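Gripper Fault Stops Cup-Sorting Work at Trurnwood Lab

May 5, 2019

A robot arm at the Trurnwood test lab was taken out of service after its gripper closed without a command during a cup-sorting run. No one was hurt.

The arm, built by Vandeck, picks up plastic cups from a tabletop and stacks them by size. According to the lab's incident report, the fingers closed while a technician was reaching in to move a cup. The technician pulled back in time and pressed the stop button.

Hugo Cordero, who runs the lab, said the fault was traced to a damaged cable between the wrist and the controller. The cable had been replaced in February and was routed too tightly around a joint. Each time the arm turned, the cable rubbed against a bracket.

A check of the logs found 3 earlier signal dropouts in 144 hours of running. None had set off an alarm.

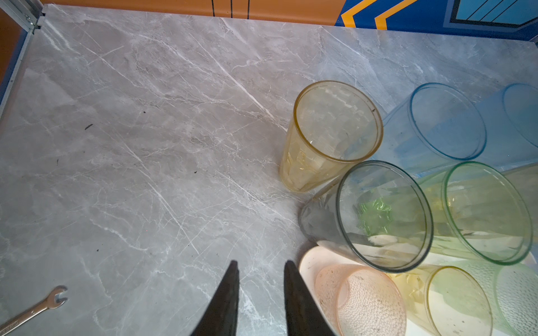 Vustine, the company that services the arm, has fitted a longer cable and changed the software so that any dropout cuts power to the fingers. The lab has also banned reaching onto the table while the arm is switched on.

Sorting has started again at reduced speed. A second arm of the same model, at the Bustamante site, will be checked before it is used again.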